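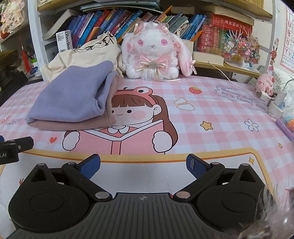
Kit I've been using: the Holleck hand gripper

A few of you wrote in after the October issue wanting to know more about the hand-held gripper I mentioned in passing, so I'm giving it a proper write-up. I've had mine on loan from Stunosora, who hire them out with a bit of support thrown in, and I've been using it at home and in other people's spare rooms for long enough to have opinions.

If you haven't come across one, it's a robot's hand with no robot attached. You hold it, you squeeze, the two fingers close, and a camera on top watches what the fingers are doing. The recordings then go off to teach a real arm the same job. I'd done all my collecting the old way before this, sat at a desk driving an arm about with a second arm, and I was slow at it and a bit grumpy by lunchtime. With the Holleck I just pick things up. I can take it into a bedroom, which I could never do with the big rig (it weighs more than I do and hates stairs).

The hire is 199 pounds a month. That gets you the gripper, a charger, a spare set of finger pads and uploads to their site, up to 2000 clips. Go over and you pay extra, though I've never got near it. There's a cheaper plan capped at 1000 clips and I'd say start there unless you've got two people sharing.

What it's like to hold

Comfortable, on the whole! The weight sits close to your wrist and the squeeze is light, so my hand didn't ache the way I thought it would. I've got small hands and I did have to shift my grip forward a bit to get the fingers fully open. Struan Imrie, who has enormous hands, borrowed it for an afternoon and complained about the exact opposite, so I suppose they've aimed for the middle.

The finger pads are blue and textured, and they're the best bit of the whole thing. My last gripper had smooth rubber tips and it was hopeless on cloth, it just skated over the top. These catch a single layer if you come in at a low angle. Come in from straight above and you'll pinch two layers, or the blanket as well, and then you've got the blanket in your recording and you have to start again. I did that a lot in the first week.

The linkages are on little silver pivots and you can see all of it moving, which I like. One of mine worked itself slightly loose and squeaked. Stunosora sent me a tiny screwdriver in the post and a very nice note, and a quarter turn sorted it.

Clothes, mainly

Folding is what I've been doing most of, and jumpers are the hardest thing I've tried. Tea towels are easy, T-shirts are fine once you get the knack, but a thick knit has a mind of its own. It stretches when you drag it, the sleeves flop back, and the cuffs roll under just as you let go. I start with it laid out flat with the sleeves straight out to the sides, then bring one sleeve in across the body, then the other, then bottom to top.

My favourite for practice is the two-colour one with the smiley orange character on the front, half lavender and half a sort of mauvey brown. Having the colour change down the middle is a real help when you're checking clips later, as you can tell at a glance which sleeve you were on and whether the fold landed near the centre. If you're picking clothes for this sort of work, get some with a big obvious front. Plain black is miserable. I did 17 goes in a row with a plain black cardigan and binned the lot.

Patterned bedding, by the way, is good. I used to clear everything back to a plain white sheet and the clips looked lovely and were no use to anyone, as the arm then fell apart in any normal room. Leave the gingham on. Leave the soft toys where they are too. 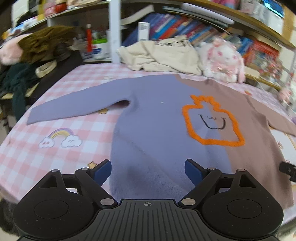
Things I'd change

The battery, first of all. It says it's charging, it shows a green light, and then you unplug it and it's at half. I've got into the habit of leaving it on overnight, which does the job but means no quick top-up between sessions.

The app is all right but it logs you out if you put your phone down for too long, and the button to throw away a bad clip is right next to the button to keep it. I've kept some shockers. Sabina Matubbar at Stunosora tells me they're moving the buttons, so fingers crossed.

And I'd like a softer squeeze setting. For knitwear it's perfect, but when I tried it on a satin ribbon I was scared of leaving a mark, and I ended up hovering and dithering, and you can see me dithering in the recording. A machine is going to learn that dither off me, poor thing.

Who should get one

If you already have an arm and you're short of recordings from ordinary rooms, I think it's well worth a month. If you're only curious, wait for the open afternoon at Guthrie, where there'll be a couple on the table to play with and a heap of washing to try them on. The Plostthorpe group are bringing theirs over too, and I gather they've mostly been doing cutlery, so it'd be good to compare.

Mine goes back at the end of the month and I've already asked to extend. Write to me at the usual address if you want a go before then, and bring a jumper. Something stripy would be ideal, and please no wool that sheds, I've only just got the fluff out of the hinges.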